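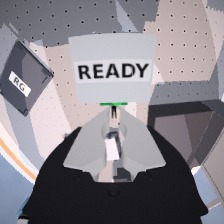 图 5-1 夹爪近景，READY 标牌位于指尖前方

第 5 章 分拣与归位任务的设置

5.1 适用范围

本章说明如何在 Dovuvik 仿真工作站中建立“分拣与归位”任务，并用它判断一套控制程序能否承担整理类杂务。所谓整理类杂务，包括家庭中的收纳、归盒，以及车间中的备料、换盘、清台。本章不涉及焊接、拧紧、涂胶等工艺动作，相关内容见第 8 章。

使用本章前，应已完成第 3 章的软件安装和第 4 章的机械臂模型导入。控制程序须通过 Unenar 接口接入，接口版本低于随附清单所列版本的，先升级再继续。

本章依据 2018年4月22日 的修订稿编写，修订人 Ghazala Rajput，复核人 Noman Swati。

5.2 术语

工位：台面上允许放置物件的区域，由场景文件定义，带有唯一编号。
单次：从“开始”指令发出，到物件松开且夹爪退至安全高度为止。
介入：操作员在单次进行中按下暂停、移动物件或修改目标位姿。只要发生介入，该单次记为未完成。
空夹：夹爪闭合后指间无物件。

5.3 设置前的检查

注意：以下检查每次更换场景文件后都要重做。仅重启软件时可跳过第 3 项。

1. 确认机械臂各关节均处于零位偏差范围内。状态栏中的 6 个关节值应为黑色，显示为红色的关节须重新标定。
2. 确认夹爪已完全张开，且指间没有残留物件。上一单次异常中止后，物件有时仍被绑定在夹爪坐标系上，画面中未必能看出，应以“对象树”中的父节点为准。
3. 确认台面、托盘和料盒的碰撞模型均已加载。只加载外观模型时，夹爪会直接穿过盒壁，得到的成绩无效。
4. 确认光照方案与测试计划一致。强阴影方案会使台面出现明显的明暗分块，对依赖视觉定位的程序影响较大，不得与均匀光照的结果合并统计。 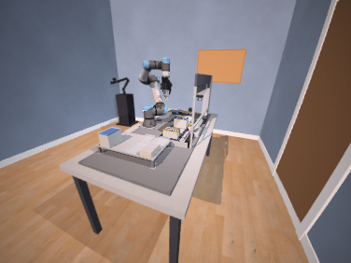 图 5-2 工作台与机械臂，夹爪未持物

5.4 建立场景

1. 在“场景”菜单中选择“新建任务”，类型选“分拣与归位”。
2. 载入工作台。台面高度以机械臂底座安装面为基准，不要以地面为基准。地面高度在不同房间模型中并不统一。
3. 放置机械臂。底座不得压住任何工位的边界线。
4. 放置料盒。黄边盒与蓝边盒在对象库中属于两个类别，替换颜色时应更换对象，不要只改贴图，否则评分模块仍按原类别计分。
5. 放置托盘。托盘与台面之间应保留默认间隙。间隙设为零时，物理引擎会产生抖动，托盘可能在无人操作的情况下缓慢移位。
6. 加载标牌。文字标牌不参与碰撞，但会进入视觉输入。需要测试程序是否依赖文字线索时，可在“属性”中逐一关闭标牌，再做一组对照。
7. 保存场景，并记下软件生成的校验码。成绩单上的校验码与场景文件不符时，成绩不予登记。

提示：房间内的家具、门板、墙面挂板仅作背景，默认不参与碰撞。机械臂的工作范围如触及墙面，须在“高级”页中手动启用墙面碰撞。

5.5 示教安全高度

1. 将夹爪移至台面上最高物件的正上方。
2. 以低速下降，直至软件提示“接近”。
3. 抬升 60 mm，按“记录”。
4. 依次移动至各工位上方，检查夹爪与相邻盒壁有无干涉。
5. 对带横梁或护罩的区域，另行记录一个进入点和一个退出点。不要让程序自行规划穿越横梁的路径。

小心：Haken 型夹爪的指尖较窄，指身向根部明显加宽。指尖能够进入的缝隙，指身未必能够进入。抓取料盒底部的小件时，应以指身宽度核对盒口尺寸。

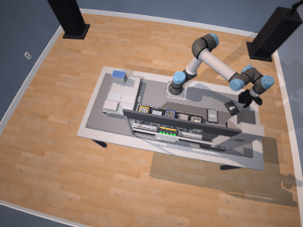 安全高度记录完毕后，不要再调整底座位置。底座哪怕只移动很小的距离，已记录的各点也会整体失效，须从 5.5 第 1 步重新开始。

5.6 运行测试

1. 在“测试”页中选择物件清单。初次测试建议只选块状物件，薄片状物件留待后续。
2. 设定单次时限。默认值为 60 秒，可以延长，但成绩单会注明。
3. 设定初始位姿的随机范围。范围为零时只能检验重复动作，不能说明程序具备整理能力。
4. 按“开始”。运行期间操作员不得触碰鼠标以外的输入设备，方向键会被识别为介入。
5. 全部单次结束后，按“导出”。原始轨迹与汇总表应一并保存。

一组有效测试至少包含 16 个单次。少于此数的结果可用于调试，不可用于 5.7 的判定。

5.7 结果判定

判定分为四级，由软件按下列条件给出。

A 级：无介入，无空夹，物件全部进入指定工位，朝向正确。
B 级：无介入，允许空夹后自行重试，物件全部进入指定工位，朝向不作要求。
C 级：有介入，或有物件落入相邻工位。
D 级：发生碰撞停机、掉落台外，或超时。

判定按整组中最差的单次给出，不取平均。这一规则由 Väisänen 实验室提出，用意是贴近实际使用条件：家中或车间里若每隔一段时间便须有人到场处理，人工并没有省下来。

5.8 当前能力说明

以下内容供选型人员参考，不构成性能保证。

Sidra Malik 与 Sohail Magsi 用本章所述方法汇总了 479 个单次的记录。位置固定、形状规则的块状物件，多数程序可以达到 B 级。初始位姿随机后，同一程序常降为 C 级，原因多为物件紧贴盒壁，夹爪无处下指。薄片、软袋和带盖容器的记录以 D 级为主，目前不建议列入无人值守任务。

据此，车间中的定点换盘、空盒回位可以安排试用，前提是来料方向一致，并设有停机后的人工处理流程。家庭收纳尚不具备条件。家中物件种类不固定，摆放也没有工位可言，仿真中的 A 级不能直接推及厨房台面或儿童房的地板。

仿真成绩与实机成绩之间存在差距。摩擦系数、夹爪磨损、线缆拖拽均未在默认模型中体现。需要实机验证的，按附录 C 另行申请，联系人为 Darmawan Ong。

5.9 常见故障

现象：夹爪到位后不闭合。
处理：检查“对象树”中夹爪是否被设为只读。若否，重新加载夹爪驱动。

现象：物件松开后弹起。
处理：松开速度过高，或放置高度低于工位表面。先将放置高度上调，再降低松开速度，两项不要同时修改。

现象：蓝边盒与黄边盒互相误判。
处理：核对 5.4 第 4 步。若对象类别无误，检查色彩校正文件是否与当前光照方案配套。

现象：成绩单中单次数与运行次数不符。
处理：被暂停后直接退出的单次不写入汇总表，但保留在原始轨迹中。须手动补登，并记为 C 级。

现象：底座移动后程序仍可运行，物件放置位置整体偏移。
处理：安全高度及各工位点未重新记录。删除旧点，返回 5.5。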